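# The Last Plate

Chia-jung Fu has spent 3 years trying to get a machine to clear up after dinner. Her group at Lundine works out of a kitchen in Stokstead, and the job sounds small: take the plates out of the sink, put them in the dishwasher, close the door.

The pieces all work by themselves. A robot can find a plate. It can pick one up, most days. Trouble starts when the steps are joined together. Shiny steel throws back light from the windows, and a wire rack is mostly gaps, so cameras that judge depth well on a cardboard box do poorly on both. 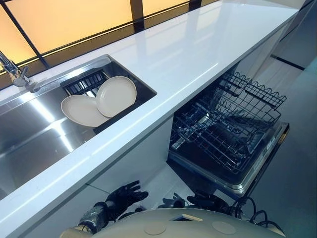
Can a robot load a dishwasher without help yet?

In a kitchen it has practiced in, with plates it knows, it often can. In a stranger's kitchen it usually needs a person to step in before the load is done.

Fu's group logged 532 full attempts through June. A person had to step in on 500 of them at the start of the work, she says, would have been no surprise. The count now is far lower, but she won't sell a machine on it. "People forgive a slow dishwasher," she says. "They don't forgive a broken plate."

Factories have it easier. At Mustonen, a parts plant in Cleltley, Shigeru Shimada runs a line where arms move 2120 trays a shift. Every tray is the same size and arrives facing the same way. When the plant tried one arm on sweeping up and sorting loose scrap, it went back to brooms within the month.

Shimada would like to try again next year. Fu is moving on to glasses, starting with the short ones.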